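Does a simulated safety check count for anything?

Posted in Workplace Robotics Help by brennan_shop, 10/31/22

We are a small shop and we want an arm to clear and set tables in a show apartment. The integrator, Brenar, sent us a report covering 1,721 simulated runs with 2 collisions. They say that satisfies the risk assessment. I have my doubts. The room they modeled is a living room with a dining table.
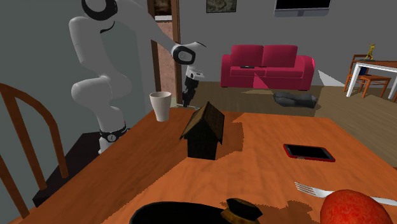

No person appears anywhere in their write-up, and the speed limit is one line in an appendix. Our insurer wants the paperwork by December. Can I sign off on this, or am I being sold a video game?

Donal Cronin

Don't sign. A simulation can help you find bad paths and awkward reaches, and I'd keep the report for that. It does not replace a risk assessment of the real cell, with the real tool and the people who will walk past it. Contact force has to be measured on the installed machine. Ask Brenar which hazards they listed before they ran anything. If the list was written afterward to match the results, you have your answer. Also ask what they counted as a collision — some setups only log the arm links and ignore the fingers. Then ask how they handled thin items at the gripper, where a small position error matters a lot.
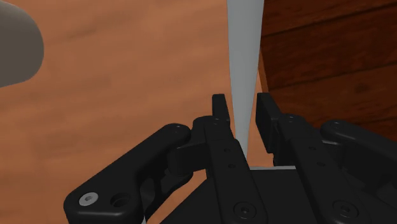
Kesau disagrees with part of this. Measuring force is fine, but you can measure all day and still miss the person who leans over the table to grab a phone. Start with who can reach in, and when. We had 331 clean runs on our own cell and the first bad stop came on run 33 after a tool change, because the payload setting was never updated. Redo the check every time the tool changes, and put a name next to it.

Tremo

its fine, everyone uses sim now. just set the speed low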